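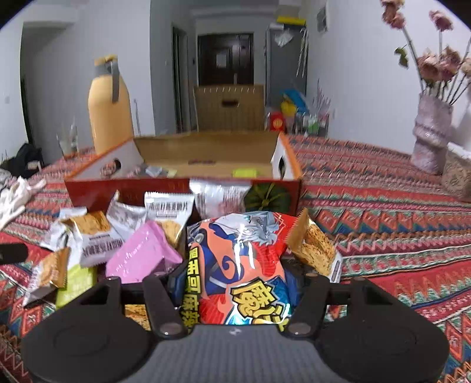
Call for Participants: Snack Labelling and Household Food Choices Study

The Ekemance Centre for Consumer Research invites adults living in the greater Lamitz area to take part in a study of how people read and use the labels on packaged snack foods. The study looks at imported and locally made products, including those labelled mainly in a language other than English.

Who can take part

You may apply if you:
are 18 years of age or older
buy groceries for your household at least once a fortnight
can read everyday English
have not taken part in a Centre study in the past 2 years

We particularly welcome people who read Chinese, Thai or Vietnamese at home. You do not need any knowledge of nutrition. People who work in food manufacturing, advertising or grocery retail are not eligible for this round.

What is involved

Participants attend 4 sessions at our Flenetti Street rooms over the course of the study. Each session runs for 58 minutes and includes a short questionnaire, a label reading task and a group discussion. Between sessions you will keep a shopping diary, either on paper or online. Please keep your grocery receipts for the diary period — the research team will ask to see them, and they will be returned to you.

No tasting is required. Some products handled in the sessions contain nuts, seeds, wheat, soy or chilli, and anyone with a severe food allergy should speak with us before applying.

Payment

Participants who complete all sessions and the diary receive $105. Those who withdraw early are paid for the sessions they have attended. Parking is free behind the Ruangrit Building, and the rooms are wheelchair accessible.

Privacy and consent

Discussions are audio recorded and transcribed. Names are removed from the transcripts, and recordings are stored on a secure server until the final report is published. Taking part is voluntary, and you may withdraw at any time without giving a reason.

How to apply

Complete the expression of interest form on the Centre's website or ask for a printed copy at reception. Applications close on May 20, 2023. Applicants will be told of the outcome by email, and a waiting list will be kept in case places become available.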